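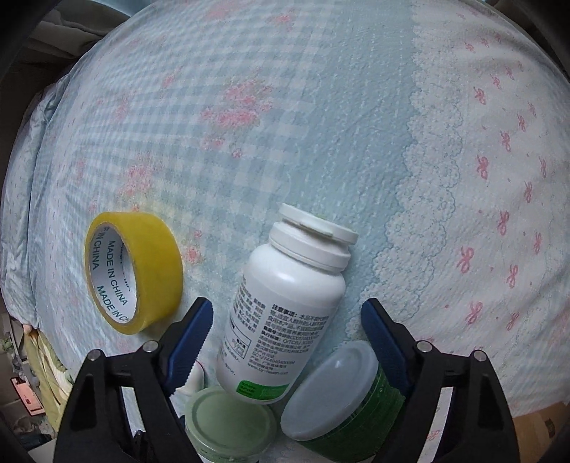

*Blue pads over the bottle, tape roll to the left, jars down below.*

December 2, 2021

Second round with the hand-held gripper, this time on the quilt at home and not on the bench at Plaltholm. I wanted soft ground under the objects because everything I'd tried so far was on plywood, and plywood is way too kind! On the quilt a round thing just settles in wherever it likes.

Pads are the blue rubber ones, trimmed to 46 mm last night (the old Vilo set was 5 mm longer and kept bumping at full close, grr). Screws went back in with a dab of threadlocker, so whoever borrows this next, please don't crank on them.

The supplement bottle is my favorite of the bunch. It's lying on its side at a slant, so I have to roll my wrist to get the pads square to it, and I keep wanting to go for the cap. Body first, cap later, that's the plan. The tape roll is standing on edge and I'd like to take it across the width. The jar with the frosted lid is the one I'm worried about, it's nearly as wide as the jaws will open and I haven't measured it properly yet.

Did 15 tries on the bottle, dropped it twice, both times when I squeezed too close to the shoulder. Trigger spring still feels stiff on the way back. I think it's the printed bushing, want to swap in the Lozano one and see.

To do:

- [ ] bushing
- [ ] calipers on the jar lid
- [ ] write the pad length on the Jodeo parts sheet, it still has the old number
- [ ] ask if anyone at the shop has softer rubber, same thickness
- [ ] same objects again on a towel

Motor version can wait until February, I want the hand one right before I bolt anything to it.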